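Lecture 6: Reading a Surveillance Report
Notes by Fergus Ogilvie

Continues from the section on case definitions. Bring the Plokik worksheet to the next session.

6.1 Reported cases and infections

A reported case is an infection that passed through several filters. The person was infected, got tested, tested positive, and the result reached the health department. Each filter removes people. The share that gets through is called the ascertainment ratio.

Worksheet case, town of Hutent: a survey finds 100 infections in one month. Of these, 18 appear in the official count. Ascertainment is 18 percent. If testing sites close the following month, the count may fall while infections hold steady.

6.2 Reporting delay

Counts can be arranged by date of report or by date of symptom onset. Onset dates track spread more closely, but the latest days are always incomplete. In the Drisari data set, 94 percent of cases are entered within 2 weeks of onset. The last 2 weeks of the onset curve should therefore be shaded or left off – a drop at the right-hand end says very little.

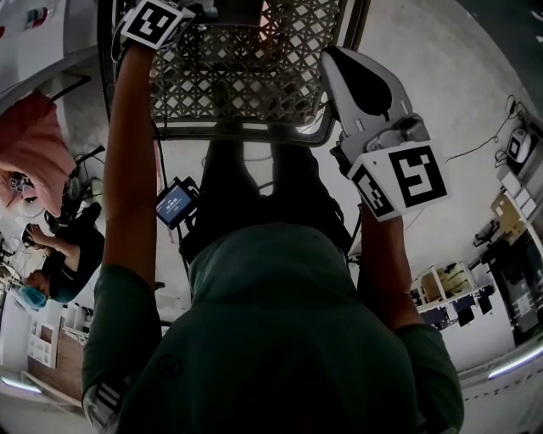
Report dates do not have this gap, but they carry office effects. Holidays push counts down, and the backlog pushes them up afterward. A seven-day average removes the weekly pattern. It does not remove a holiday in December.

6.3 Hospital admissions

Admissions depend less on testing habits than case counts do. They lag infection by a week or more, and they mix two groups: patients admitted for the disease and patients who test positive on arrival for something else. Check which group a report counts before comparing two hospitals.

6.4 Thresholds

A rule tied to a single number will switch on and off when the series sits near that number. Murakami's notes (course reader, chapter 4) use two thresholds, a higher one to start a measure and a lower one to end it. The gap should be wider than the normal week-to-week noise.

Exercise: redraw the Hutent curve by onset date and mark the part you would not use.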